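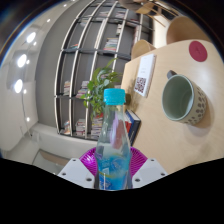

Clear bottle, blue cap, at the birch-tone table. Dotted mug and QR card to the right, plant behind.

Saturday, 14:20. Table reset, bottle and mug set.

Continued the small-items list for the Trivard room. The clear bottle with the turquoise cap is now item 48. It stays in the set for May. Label graphics are blue on blue, so from a distance the label and the liquid read as one band. For the item sheet I am recording them separately: liquid color, label color, cap color.

The clear plastic is the awkward part. Whatever stands behind it shows through bent — the plant leaves and the red book spine both do this. Anyone sorting by color should go by the cap and ignore the body.

Mug: sage green inside, off-white outside with small brown dots, dark handle. Entered as "mug, dotted". The old sheet had it as "mug, green", and Tâm Ông pulled the wrong one twice last week. Old name struck out.

Card with the dark red QR code stays on the table. Not an item, no number. Do not wipe it with the wet cloth, the print on the last one ran.

Storage: bottle goes in the Derkach bin, upright, cap closed hand-tight. Mug goes on shelf 2, opening down. Book and plant stay where they are.

Open points:
Weigh the bottle and enter it on sheet 441. Scale was out at the 100 g check, needs new batteries first.
Ask Tâm whether the Skavasis labels survive the dishwasher. If not, tie-on tags for the mugs.
Spare caps — none in the drawer, order with the next bin lids.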